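7/18/25

**Ceveck library to take old medicine again on Saturdays**

The Ceveck branch library will reopen its medicine drop-off table this weekend, after a break of two months. Residents can bring expired or unwanted drugs from home, including pills, creams, eye and nose drops, and cough syrup. Needles are not accepted.

The table is run by Nadar Pharmacy on Duvia Street, which also collects the full bins and sends them out to be burned. At the last drop-off, 154 items were handed in, and 34 of them were small bottles with no box or leaflet. Pharmacy staff said those take the longest to sort.

For that reason, the pharmacy is asking people to keep small bottles together with their carton and instruction sheet, both at home and when they bring them in. Dates on small labels can be hard to read, and a label in another language may show a production date and an expiration date close together.

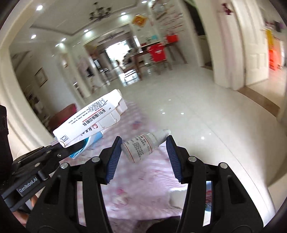 What should people do if they can't tell which date is which?

Bring the bottle in with whatever packaging is left, and the pharmacist at the table will check it. Imported products are fine. Items that are still good will be handed back if the owner wants to keep them.

Liquids should stay in their own bottles with the caps on tight. Loose pills can go in a clear bag. Names and addresses on prescription labels should be crossed out with a marker before drop-off.

The table will be set up inside the library's side entrance, next to the Irnance bus stop, and will stay open for 2 hours starting at 10 a.m. There is no charge. Residents who can't come on a Saturday may leave items at the pharmacy counter during store hours.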